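Three weeks of holding grippers

I promised in the last post that I would write something about my new work, and then I did not write for more than a month. I am sorry to the few people who read this. The work is the reason, because in the evening my wrists are tired and I don't want to type.

Since November I am collecting examples for a learning system. The company is small and it is in Bolorville, on the second floor over a shop for floor tiles. The project is called Prullari. I asked what the name means and I got two different answers, so I stopped asking.

My task is easy to explain. I hold a gripper in each hand, each one with a camera on it, and I do ordinary things on a table with them. The cameras record what the grippers see and how they move. Later a program studies all these recordings and tries to learn how to do the same thing with real robot arms. One recording from start to finish we call an episode. A good episode for a small task takes me 25 seconds. A bad one takes the same time and goes into the trash.

Before this I believed that teaching a machine is a job for people who write code. There are such people here, they sit in the other room, and they are very kind when I ask simple questions. But the program can only learn from what somebody did with their hands, and in this room the hands are mine and those of two colleagues.

The first days were hard in a way I did not expect. When you pick up a cup with your fingers, you don't think. With the gripper you have only two thick fingers, and they don't feel anything. I pressed too much or too little. I also moved like a nervous person, with many small corrections, and all of these corrections were in the recording. The engineer showed me my own episode next to an episode of my colleague. Hers was one calm line to the object and one calm line back. Mine looked like a fly in a kitchen.

So I practiced. My rules for myself, which I wrote on a paper beside the door, are these:

Decide where you are going before you press record.
If you miss the object, open, go back a little and try again slowly. Do not poke.
Do not cover the object from the other gripper's camera for a long time.
Change something every time: the angle, the distance, the side you start from.
After 10 episodes put the grippers down and drink water.

The fourth rule is the one I discuss the most with people. In the beginning I put the object always in the same place, because it felt tidy and professional. My first 179 episodes were like this. They were nice to look at and almost useless, because a system which sees the object always in one place learns the place and does not learn the object. We kept a few of them and I did the rest again. Now I turn the thing a little after each episode, and sometimes I push it to a place where I would never put it at home.

This month we do power strips. I thought it would be boring and it is one of the more interesting tasks until now. The strip is light, so it slides when you touch it. The cable is worse. It has its own opinion about where it wants to lie, and if you pull the strip in one direction, the cable turns it in another. With two grippers you can let one take care of the cable side and the other take care of the strip, but then both hands must agree on the time, and my left hand is always late.
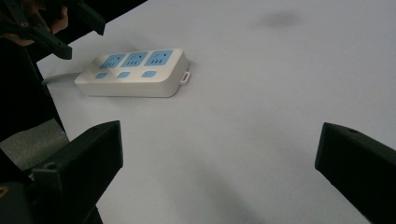 The power strip task, seen from one of my two grippers. The other one is near the cable end.

For this task the plan is 400 episodes from each of us. I have nearly half. Some days the number goes up quickly, and other days I delete more than I keep, usually after lunch. I have started to do the difficult positions in the morning, with the strip far from me, and the near ones later.

I use also what I see at home. Yesterday evening I moved the lamp behind the sofa and I noticed that I hold the cable with two fingers against my palm, a thing the gripper cannot do at all. I told it at work, and we talked for a long time about which human habits are good to show to the machine and which ones only confuse it. I don't have an answer to this yet.

If somebody from my old class at Trindton reads this: yes, I still bake, and yes, I will answer your emails. Next time I want to write about folding towels, which we begin when the power strips are finished.

Vukadinović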